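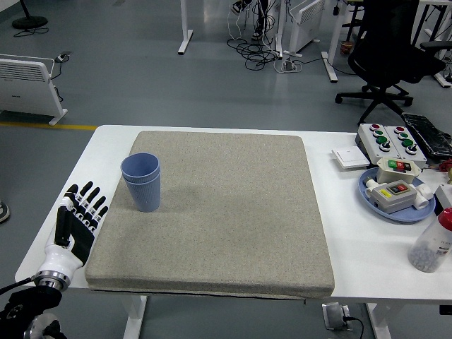 Bandale's sorting hand is back at work after its winter service

2025-12-29

Good news from the Bandale workshop: the hand is back on its arm and the sorting table is running again! I went over to see it while Vasilică Mihăilă was finishing the last of the setting up, and ended up staying most of the afternoon (there was cake, which didn't help).

If you've been following along, you'll know the table was stopped when the wrist began to chatter at the end of a long reach. It had done 731 hours since the last proper strip-down in August, and the plan had always been to look at it every 500. So yes, a bit overdue. Vasilică took the hand off at the coupling, cleaned both faces, and found two of the small bolts in the ring had backed off far enough to turn with his fingers. Everything else in there looked fine.

All the ring bolts have now been done up again in a cross pattern, in two passes, with a dot of paint on each head so anyone walking by can see if one has moved. The black cable that goes into the side of the coupling has been re-run as well. It used to be tied down hard against the forearm and it pulled every time the wrist rolled. It's got a proper loose curve in it now, and I like it much better.

Then there's the mat. The old one was thin and had started to creep towards the front of the table, a tiny bit each day, and the cups crept along with it. The new one is a thick, speckled, beige-grey thing and it came from Brornden in one big piece. Paavo Oksanen wanted it to cover the whole top. Vasilică wanted bare white table left on the right-hand side for the parts, and he won that one. The front edge is folded, so it makes a nice fat lip along the near side.

Getting the hand's height right over a soft surface took longer than the wrist did. On the old mat you could set it once with a gauge block and go home. On the thick one the block sinks in, so they now set the height on the bare table, add the mat as a separate figure, and check it with the two blue cups, one nested in the other. They lean slightly when they're stacked like that, and Paavo reckons they make a better test for it. The hand comes in from the left with the fingers open, and you look for the same gap each time. I had a go at judging it by eye and was miles off.

The rest of the test set is a lovely jumble. There are push-button boxes with red and green buttons, a flat white wall-switch panel, a couple more switch boxes sitting on a blue plate, some white fittings, and a clear plastic bottle with a red cap and grey pellets in the bottom. The bottle is the one everybody groans about – the pellets shift when you tip it, and the wrist has to cope.

The restart list has grown to 13 steps, taped up by the door. The ones I'd pass on to anybody with a similar cell are: open and close the hand with nothing near it before anything else, roll the wrist both ways at slow speed while you watch the cable, and park it open over the left edge when you go for lunch. The first full run on the new settings will be 600 cycles at half speed, with someone in the room throughout, and Vasilică will check the paint dots again when it's done.

Iltden, our sister workshop, has the same coupling on its own arm and will be doing the same job next, so Paavo is taking the spanner set and what's left of the paint over there. If you're at Iltden and your wrist is making a noise like a tin of nails, please stop using it until he turns up.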